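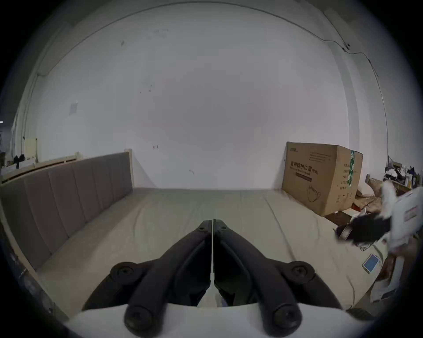
マットレスの黄ばみと寝汗のにおい、家でどこまで落とせますか

投稿者:Menaka Ekanayake
カテゴリ:住まい・掃除・寝具
投稿日:2018/9/26

賃貸アパートに住んでいます。寝室のマットレスについて教えてください。

買ってから4年になるポケットコイルのマットレスで、カバーは縫い付けてあるため外せません。メーカーはIritzというところで、サイズはダブルです。普段は上に敷きパッドとボックスシーツをかけています。シーツは週に一度洗っていますが、敷きパッドは月に一度くらいしか洗っていませんでした。

先日、シーツを全部はがしたところ、肩から腰にかけての場所が薄く黄ばんでいました。鼻を近づけると汗のようなにおいもします。カビは見当たりません。裏側も持ち上げて確認しましたが、裏はきれいでした。

試したことは次のとおりです。

・固くしぼったタオルで水拭き(においは少し減ったが、翌週には戻った)
・市販の布用スプレー(香りが混ざって、かえって気になる)
・窓を開けて壁に立てかけ、半日干す(あまり変わらず)

ベランダは狭く、マットレスを外に出すことはできません。部屋は北向きで、日はほとんど入りません。エアコンの除湿は使えます。除湿機は持っていません。

知りたいのは、黄ばみは家で落とせるものなのか、重曹をまくという方法は本当に効くのか、業者に頼むとしたらどういう基準で選べばいいのか、の三点です。寝心地には不満がないので、できれば買い替えずに使いたいと思っています。よろしくお願いします。

Jamila Talukder さんの回答

以前、家具のレンタル会社で返却品の清掃をしていました。家庭用のマットレスも扱っていたので、そのときのやり方を書きます。

まず黄ばみですが、汗と皮脂が生地に残って酸化したものだと思います。薄いものならかなり目立たなくなりますが、4年分だと完全に元の色には戻らないことが多いです。においのほうは、表面の汚れを取ってしっかり乾かせば、だいたい気にならなくなります。先に、においを取ることを目標にしたほうが満足しやすいです。

手順は次のとおりです。朝から始めてください。夜までに乾かす必要があります。

1. シーツと敷きパッドを全部外し、洗濯機に入れる。
2. 掃除機に布団用のノズルをつけ、縦方向と横方向に一回ずつゆっくりかける。縁の縫い目のところは細いノズルに替える。
3. 重曹を全体に薄くふりかける。ダブルなら100グラムで足ります。茶こしを使うと固まらずにまけます。
4. 2時間以上置いてから、掃除機で吸い取る。紙パック式の掃除機が無難です。サイクロン式は細かい粉でフィルターが詰まることがあるので、説明書を見てください。
5. 黄ばんでいる場所だけ、ぬるま湯に中性洗剤をほんの少し溶かしたもので拭く。布は固くしぼり、こすらずに上からたたく。
6. 洗剤を使わない濡れ布巾で、同じ場所を3回たたき拭きする。洗剤が残ると、乾いたときに輪ジミになります。
7. 乾いたタオルで押さえて水分を取り、扇風機の風を当てる。

重曹で黄ばみは落ちません。重曹は湿気とにおいを吸わせるために使うものです。ネットには水に溶かしてスプレーするとよいと書いてあるページもありますが、乾いたあと白い粉が残りますし、生地の種類によっては変色するのでおすすめしません。

漂白について。酸素系漂白剤を薄めて使う人もいますが、すすぎができない物なので慎重にしてください。使うなら必ず頭側の側面など見えない場所で試し、一晩置いてから判断します。塩素系はだめです。生地が弱りますし、色の抜け方がまだらになります。

乾燥についてです。質問文を読むと、においが翌週に戻ったのは水拭きのあと中まで乾いていなかったからかもしれません。北向きの部屋なら、エアコンの除湿と扇風機を同時に使ってください。扇風機はマットレスの表面に対して斜めに当てます。立てかけるときは壁にぴったりつけず、下側を少し離して裏にも風が通るようにします。倒れると危ないので、重い家具などで下を止めておいてください。手のひらを当ててひんやりするうちは、まだ乾いていません。

スチームクリーナーは使わないほうがいいです。中のウレタンに水分が入ると、家庭では抜くのが大変です。

業者の選び方ですが、電話で次のことを聞いてみてください。

・縫い付けカバーのポケットコイルに対応しているか
・洗浄液を吹き付けて吸い取る方式か、表面を拭くだけか
・作業後、その日の夜に寝られるか
・シミが残った場合の扱いはどうなるか
・出張費と駐車場代は料金に含まれているか

乾くまでの時間をはっきり答えられないところは避けたほうがいいと思います。見積もりはメールなど文字で残る形でもらってください。

Barua さんの回答

うちも同じような感じでしたが、黄ばみはあきらめました。シーツをかければ見えないので。

においは防水シーツを一枚はさむようにしたらだいぶましになりました。うちで使っているのはTroneroのもので、1338円でした。夏は少し蒸れます。あと、頭と足を入れ替えて使うといいらしいです。

Menaka Ekanayake さんのコメント

お二人とも、ありがとうございます。

スチームクリーナーは買おうか迷っていたところでした。やめておきます。重曹は水に溶かして使うものだと思い込んでいたので、粉のまままいてみます。掃除機は紙パック式です。

ひとつ追加で教えてください。上下を入れ替えるだけでなく、表裏をひっくり返したほうがいいのでしょうか。ダブルなので一人だとかなり重いです。

Jamila Talukder さんのコメント

表裏を使えるかどうかは製品によります。側面のラベルか取扱説明書に「両面仕様」とあれば返して大丈夫です。片面仕様のものを裏返すと、硬すぎたり、詰め物のない面で寝ることになったりします。

片面仕様なら、頭と足の入れ替えだけで十分です。持ち上げずに、床に近いところで角を少しずつずらして回せば一人でもできます。レンタル会社では最大3か月ごとに入れ替えるようにと案内していました。私は忘れるので、シーツを季節物に替えるときに一緒にやっています。

それから、起きてすぐに掛け布団をきれいにかけ直すと、夜の湿気がこもります。朝は足元のほうに折っておいて、出かける前に戻すくらいでいいです。

Menaka Ekanayake さんのコメント

ラベルを見たら片面仕様でした。頭と足の入れ替えだけにします。

次の休みに、教えていただいた手順で一通りやってみます。敷きパッドも洗い替えを買い足して、シーツと同じ日に洗うようにします。2月に契約の更新があり、引っ越すかもしれないので、業者に頼むかどうかはそのあとで考えます。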